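Loklow moves equipment housing work to new Druvora hall

Wed 3 March – Loklow has moved the assembly and repair of its metal equipment housings into a single hall at its Druvora site. The work was previously split between Druvora and a rented unit in Elley, which closed in February.

The hall handles the Dzene line of gray housings, sold to labs and small factories. Units come in for new brackets, relabeling or a full strip-down and go back out in cardboard boxes from the same floor. Loklow expects to process almost 270 housings there this year, up from 211 last year.

"Moving a big metal box between two buildings was costing us days," said Shalini Khurana, operations manager at Loklow. "Now it gets lifted once, worked on and packed. Customers should see their units back sooner."

Standard repairs will be quoted at 2 weeks. Orders already placed through Elley have been transferred and keep their original numbers – customers do not need to do anything. Spare brackets and label sets can be ordered separately, with a stock of 200 sets held on site.

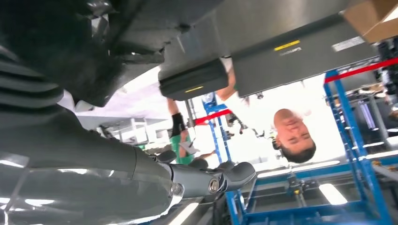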